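About Kirkmont Accordion & Reed

Kirkmont has been fixing, tuning and selling accordions out of the same former shoe store for 20 years, which in the accordion trade makes us the new people.
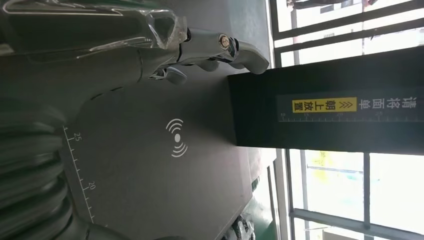 The shop was started by Cornel Crăciun, who came to it by way of an inherited 120-bass with a wheeze like an old dog. He took it to three repairmen. The first said it was finished, the second said it was fine, and the third had retired but forgotten to take the sign down. Cornel bought some beeswax, ruined the family's good saucepan melting it, and had the thing playing by the end of the winter. Word got around. Word usually does, if you practice in an apartment.

Ezequiel Bañuelos joined a few years later. He had come in to buy a strap and stayed to argue about tuning. He grew up with three-row button boxes and holds that the piano keyboard was a mistake that got out of hand. Cornel plays piano accordion. They have divided the shop accordingly, with the button instruments on the left wall and the piano instruments on the right, and customers are asked to stay out of it.

What we do

Most of our work is repair. Reeds get rewaxed, leathers get replaced, bellows get patched or, if the moths have been thorough, remade. We tune to whatever you like, from bone dry to the full French café, and we will ask you twice about the second one if you live with other people. A complete tuning on a full-size instrument takes us 4 weeks at the bench, and there is a line ahead of you. Please don't call to ask where you are in the line. Ezequiel will tell you, and he will also tell you about everyone in front of you.

We sell used instruments and a small number of new ones. Everything on the wall has been opened, cleaned and played before it gets a price tag. As of our last inventory there were 61 accordions for sale, along with two concertinas and a melodeon that Cornel says is for sale, although he has yet to accept an offer.

New student models come from Deltell, who make a sensible, light 48-bass in colors that children like and teachers put up with. We also carry Prothero straps and cases. The cases are heavy. So are accordions, and by the time you own one you've made your peace with that.

The reed room

In February we took over the back half of the Cingate Building next door and moved all the reed work in there, where it is quiet and the door shuts. The spare reeds came too, all 1,730 of them, in labeled drawers. They were sorted by a method that made perfect sense to Cornel at the time, and Ezequiel has since sorted them again.

Having a separate room means we can tune while somebody out front tries "Lady of Spain" at three different speeds. We have nothing against "Lady of Spain." We've just met it.

Lessons and rentals

Ezequiel teaches beginners of any age, on either keyboard, although you may feel a certain pressure toward buttons. Lessons are half an hour, one on one. Rentals go by the month, and what you've paid in rent for the first six months comes off the price if you decide to buy. If you decide to quit, bring it back with the bellows strapped shut and we'll say no more.

Things we are asked a lot

We don't buy instruments over the phone. Your grandfather's accordion may well be worth something, but we need to hear it, smell it and look inside before we can say how much. Some have been in a basement since the Eisenhower administration and are now chiefly a home for other things.

We don't do harmonicas, pump organs or bagpipes. People assume it's all the same business. We can give you the number of a man for pump organs.

We do ship, in a double box, and we'd much prefer that you came and got it.

Coming in

The shop is open Tuesday through Saturday, ten to five, with lunch whenever it happens. Parking is behind the building. Bring the instrument in its case if it has one, keep it upright, and don't leave it in a hot car while you get coffee, as the wax lets go of the reeds and then we all have a long afternoon. The bell on the front door sticks, so knock if you don't see anyone.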